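Cototer Forums > Cells and Fixtures > Dual arm folding cell - left arm drifting, mat or rail?

railrat_64
Posted Friday, 7:12 am

Ok so long post, sorry, typing this before shift. We have a two arm folding cell, both arms on one shared aluminum rail along the front, Zikano controller, mostly shirts and pants. Been running fine since December. This week the left arm started landing short. Not a lot, 4 mm maybe, but enough that the left jaw closes on air every few folds and the sleeve gets left behind.

Stuff I already did:
- rehomed both arms, twice
- cleaned the jaws
- swapped in the spare gripper cable
- checked the shirt program against the backup, same file

Drift comes back after 40 folds or so. Right arm is dead on the whole time.

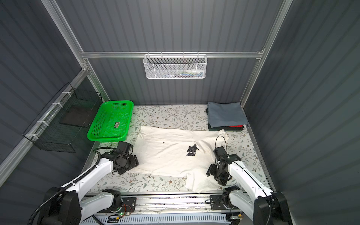 I run the same test shirt every time so the fabric isn't changing on me. And I can rehome, get a clean hour, then it walks off again. My gut says mounting plate bolts but they feel tight by hand. Before I pull the whole left side off the rail, anybody seen this on a shared rail setup?

Also the manual says re-torque every 400 cycles which seems nuts. Does anyone do that??

gantrygoblin
Posted Friday, 7:40 am

"Feel tight by hand" is not a torque check. Get a wrench on them. On our Sipos cell the plate bolts looked perfect and two of them took almost half a turn. The slot nuts settle in the extrusion and then the plate creeps a hair every time the arm brakes hard.

And yes I do the 400 thing. Takes ten minutes.

foldandhold
Posted Friday, 8:05 am

Disagree, sort of. If the plate was creeping it wouldnt come back to good after a rehome, unless you're re-teaching the mat corners at the same time. Are you? Rehoming only resets the joints. Plate moves, everything is still off after homing.

I'd look at the cable conduit on the left arm. That corrugated stuff gets stiff, and if the loop is a bit short it pulls on the wrist at full reach. Pulls more the farther back you go.

railrat_64
Posted Friday, 8:21 am

Home routine here does joints and then touches the two front corners, so yeah it re-teaches sort of. Should have said that. So a creeping plate would get hidden by the rehome. Hm.

Conduit is a fair point too. It got re-routed when we moved the cell over by the dock door, and I didn't do the re-route.

gantrygoblin
Posted Friday, 8:30 am

There you go. Wrench first. It's free.

lintpicker
Posted Friday, 9:48 am

Third option, the mat. Ours was only taped at the back and the arms dragged it a little every fold. Looked exactly like arm drift. Took me a week of blaming encoders. Put a pencil tick on the mat edge and one on the frame, run 20, look again.

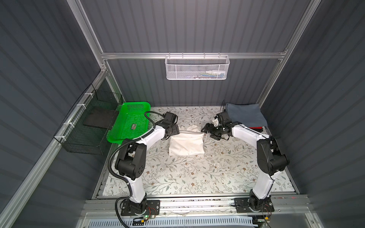

You want to do that with the heavy stuff too, towels or jeans or whatever, light shirts wont drag it much. And do the ticks on both sides, ours was rotating so one corner looked fine.

While you're down there vacuum the rail channel. Lint and grit get in there and if you ever loosen a plate it goes right under it.

foldandhold
Posted Friday, 10:15 am

If the mat was rotating the right arm would be off too though. He says right is dead on.

lintpicker
Posted Friday, 10:31 am

Not if it pivots near the right corner. Mine did. Anyway its a pencil mark, costs nothing, just do it

railrat_64
Posted Friday, 12:50 pm

Lunch update. Ticks are on, both sides. Put a wrench on the left plate - front two bolts were fine, rear inside one moved a good bit before it clicked. Rear outside moved a little. Right plate all four good.

So goblin gets a point. Haven't touched the conduit yet. Going to run pants next because they need the longest reach and if the cable is pulling it should show up there. 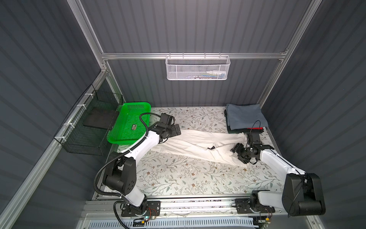
slowfeed
Posted Friday, 1:34 pm
Member, Kindgate user group

Jumping in, we run pants all day on basically this layout. Pants are a good test but watch the tension step. If both grippers are holding and you've got stretch set too high, the arms are pulling against each other through the rail. Every cycle. That's what works a plate bolt loose in the first place, at least it did on ours. We dropped the pull to 64 percent of default and haven't had a bolt move since.

So re-torque, sure, but it'll be loose again in a month if you dont fix the pull.

gantrygoblin
Posted Friday, 1:52 pm

Default pull is fine if the bolts are torqued to spec. Turning it down gives you sloppy leg folds. Been there.

slowfeed
Posted Friday, 2:03 pm

Depends on the fabric. We do a flattening pass after so the legs come out fine. Costs a couple seconds a piece. I'd take that over chasing bolts but I get it if you have a rate to hit.

railrat_64
Posted Friday, 4:26 pm

OK. Pants ran all afternoon with default pull, left jaw missed zero. Mat ticks still lined up on both sides so its not the mat (this time). Conduit does get pretty snug at the back corner, foldandhold was right about that, so I gave it more slack at the base and re-tied it. No idea if that mattered. Changed two things in one day, I know, I know.

Going back to shirts for the last hour to see if the second fold holds.
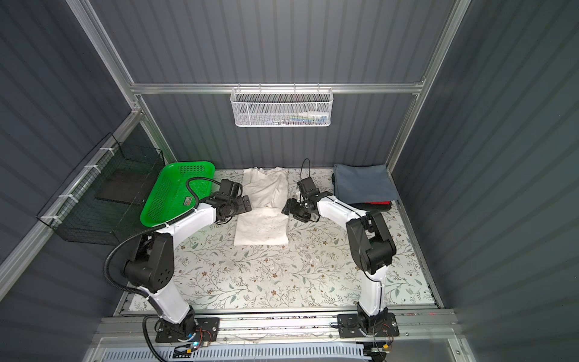

Re-torque steps, since a couple people messaged me

1. Stop the cell, lock out, let both arms settle in park. Don't lean on them.
2. Vacuum the rail channel between the plates. Get the corners.
3. Paint pen line across each bolt head onto the plate. If you already have lines, look at them BEFORE you touch anything.
4. Torque in a cross pattern, front inside, rear outside, front outside, rear inside. Use the number on the sticker, not the one in the old PDF, they're different.
5. Check the wires by the plate aren't pinched.
6. Run each arm to full reach at slow speed and watch the conduit loop. Should never go straight.
7. Rehome, re-teach corners, save. I forgot the save once, lost the whole thing at power off.
8. Write the cycle count down somewhere.

lintpicker
Posted Friday, 4:41 pm

For 3, use yellow. Silver disappears on black bolts under shop lights, dunno why but it does

foldandhold
Posted Friday, 5:02 pm

I'd swap 6 and 4 personally. If the cable is tugging you want to know before you torque. But fine.

Did the shirts hold?

railrat_64
Posted Friday, 5:37 pm

Shirts held. 40 in a row, no misses on the left. Leaving the pull at default for now and I'll check the paint lines at the next 400. If the rear inside one has moved again I'll try slowfeed's number.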